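Godance presenta la nueva versión de Prendness, su plataforma de planificación para equipos distribuidos

La actualización incorpora calendarios compartidos, control de cargas de trabajo y un conector para hojas de cálculo. Estará disponible en agosto para todos los clientes con contrato vigente.

Bulurcombe, agosto. Godance, empresa dedicada al desarrollo de software de gestión, ha anunciado el lanzamiento de Prendness 9, la nueva versión de su plataforma de planificación de proyectos. La aplicación se dirige a empresas medianas y administraciones locales que coordinan equipos en varias sedes.

La principal novedad es el módulo de cargas de trabajo, que permite a los responsables de área consultar en una sola pantalla las horas asignadas a cada persona y reasignar tareas entre proyectos. Los cambios quedan registrados en un historial que puede exportarse para auditorías internas. 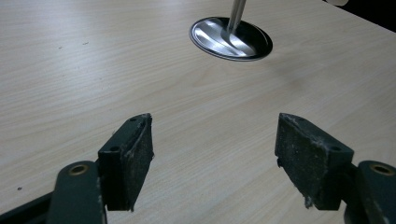

Disco metálico con borde negro sobre una mesa clara de madera.

Prendness 9 admite hasta 1000 usuarios por organización, frente a los 400 de la edición anterior. La compañía ha revisado asimismo el sistema de permisos, que ahora distingue entre perfiles de consulta, edición y administración, y ha ampliado las opciones de autenticación en dos pasos.

«Nuestros clientes nos pedían que el calendario y el presupuesto de un proyecto pudieran consultarse juntos, sin cambiar de herramienta», ha declarado Marjorie Whiteley, directora de Producto de Godance. «Hemos dedicado esta versión a resolver esa petición y a reducir los tiempos de carga en los proyectos con mayor volumen de tareas».

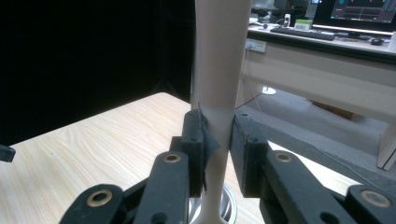 El nuevo conector importa hojas de cálculo conservando fechas, responsables y dependencias. Durante la fase de pruebas, en la que participaron 700 usuarios, se añadieron avisos para detectar registros duplicados antes de completar la importación.

La integración con sistemas de terceros ha corrido a cargo de Oakley, socio tecnológico de Godance, que prestará también el servicio de migración a las organizaciones que aún utilicen instalaciones locales.

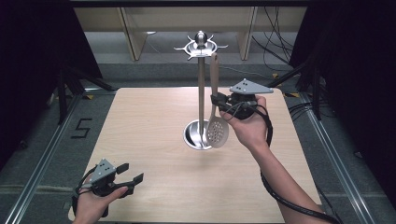 Foto: Godance / Departamento de Comunicación

Los clientes actuales recibirán la actualización sin coste adicional. Los administradores podrán elegir la ventana de instalación desde el panel de control y mantener la interfaz anterior hasta que finalice la formación de sus equipos. La documentación técnica se publicará en español e inglés.

Sobre Godance
Godance desarrolla aplicaciones de planificación y seguimiento de proyectos desde su sede de Bulurcombe. Presta servicio a empresas privadas y entidades públicas.

Contacto para medios
Departamento de Comunicación de Godance
Horario de atención: de 9:00 a 17:00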